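Stirwood Computer Reuse
Gallery: Desktop Teardown
Posted November 6, 2023

Home | What We Take | Parts List | Gallery | Visit

Most of the desktops that come to Stirwood are office towers. Some go back out as working computers. The rest are taken apart for parts, and this page is about those. We get asked what happens to a tower after it is dropped off at the Teixeira Street door, so the notes on this page follow one from the front counter to the shelves.

Before the bench

A tower gets a paper tag at the counter with an intake number. The tag stays with the main board until the end. If the owner wants the drive back, that is written on the tag and the drive is pulled while they wait. If not, the drive goes into the locked cabinet and is wiped or drilled there.

The machine is then plugged in once to see if it starts. We write down what it does: starts, starts with beeps, fans only, nothing. A tower that starts and is recent enough goes to the rebuild shelf. Anything that fails, or is too old for current software, goes to the teardown queue. The queue is usually long in June, when the schools clear their rooms, and short by the fall.

After the power test the cord comes off and the power button is held down for 5 seconds to drain what is left. The cord goes straight into the cord bin. We used to leave it attached to the tower and people tripped on it.

On the bench

Towers are worked on lying flat with the open side up. The order depends on the make. On many office models the drive cage or the power supply swings or slides out of the way on a colored tab, and you can get to the board without a screwdriver. On others you have to take out the cage first. The colors help. Blue or green plastic on an office tower usually means a part you are supposed to push, pull or flip by hand.

Desktop tower, side panel off, at the processor socket stage.

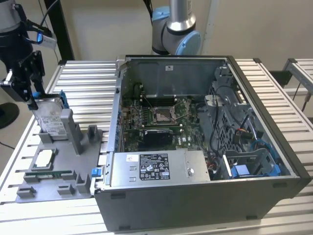
The drive cage is on the right and the power supply is nearest the front. The processor is out of its socket.
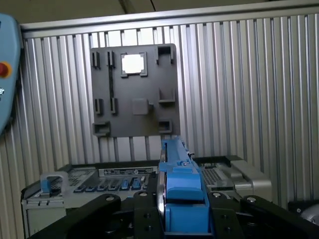

Memory is the quickest part to pull and the part we sell the most of. Push the latches out at the ends and the stick lifts. It goes into a plastic sleeve with the size written on the sleeve in marker. Mixed sticks from the same machine stay together if they match and get split up if they do not.

The heatsink and fan are next. The fan lead comes off the board before the screws are touched. The screws are loosened a little at a time, going corner to corner, and on older machines the paste underneath has usually set hard. Twist gently. If you pull straight up, the processor can come out of a closed socket stuck to the bottom of the heatsink, and on the types with pins that is often the end of it.

With the heatsink off, the lever on the socket goes down and out to the side, then up. The processor is lifted by its edges. We wipe the old paste off with alcohol and a lint-free cloth and put the chip in a clamshell. Socket covers go back on boards that are being kept. We save every loose cover in a jar by the window, and there are never enough of them.

Expansion cards come out by opening the retention clips along the rear of the case and pulling the card up evenly. Graphics cards have a second latch at the end of the slot that is easy to miss. A snapped slot latch does not stop the board from working, but it has to be written on the tag and it brings the price down.

Cables are unplugged at the board end by the connector and never by the wires. The front panel leads are the slow part. On standard boards they are small separate plugs and we take a phone photo before pulling them. On big-brand office machines they are often one block, and that block will not fit anything else, so it stays with the case.

Power supplies

We do not open power supplies. The capacitors inside can hold a charge well after the unit is unplugged, and we do not have the training or the insurance for it. A supply comes out whole, goes on the tester, and gets a green dot or a red dot. Green goes on the shelf. Red goes into the pallet box for Pundometti, the scrap firm that collects from us.

Please note that many office towers use a supply that only fits that family of machines. The shape is different, or the main plug is. If you are coming in for a replacement, bring the old one with you, or write down the full part number from its label. The wattage alone is not enough for us to find you the right one. We take back a supply that does not fit within 14 days as long as the dot is still on it.

Screws and small parts

Screws are sorted by thread at the end of the day. Case screws and drive screws look alike in a mixed tray and will strip each other's holes. The drawers for these are the gray Kamik cabinet to the left of the sink. Top drawers are coarse thread, middle drawers are fine, and the bottom ones are everything we could not name. Standoffs have their own drawer. Feel free to take a handful of case screws at no charge if you are buying anything else.

Plastic latches, drive rails, card clips and slot covers are kept too. Drive rails are the thing people drive across town for. A computer can be in perfect order except that it has no rail for a second drive, and the maker stopped selling them long ago. We keep rails in bags marked with the model they came from.

What is kept and what is scrapped

Kept: memory, processors, working power supplies, drives that pass the wipe and the health test, graphics and network cards, case fans that run quiet, drive rails, and boards from models we still get asked about.

Scrapped: boards with swollen capacitors or burned spots, modems, damaged cables, optical drives that will not read, and most cases. Cases are heavy and take up room. We keep 2 of each common model for people who want a clean side panel or a front bezel, and the others go out as mixed metal with the plastic front removed.

Coin batteries come off every board, kept or scrapped. They go in the battery pail with tape over both faces. This is the step that gets skipped when the room is busy, so the tag has a box for it, and a board without that box checked goes back on the bench.

How long it takes

An office tower with hand latches is quick work once you know the model. Home-built machines take longer, mostly because of cable ties. Small form factor cases are slow too, with everything stacked on top of everything else, and you may have to take out a part you want to leave in just to reach the one you need.

Laptops and all-in-ones are done on another table and are not covered on this page. They have their own gallery.

Buying parts

Parts are sold over the counter during open hours. The list on the website is updated when we have time, so something that sold in the morning may still be on it. Call ahead if you are coming a long way. Memory is 5 dollars a stick for the older types in the front tray. Newer memory, processors and cards are priced one by one on the sleeve.

We do not ship cases or power supplies. Small parts can be mailed in a padded envelope at your cost.

If you are dropping off a tower, leave the side panel on, even if the screws are missing. Tape it if you need to. Loose panels slide around in the car and tend to take the front connectors with them. You do not need to remove anything else first, and please do not cut the cables.

More galleries: Laptop Screens | Keyboard Cleaning | The Monitor Rack | Cable Wall

Stirwood Computer Reuse, Teixeira Street. Side door parking for drop-off only.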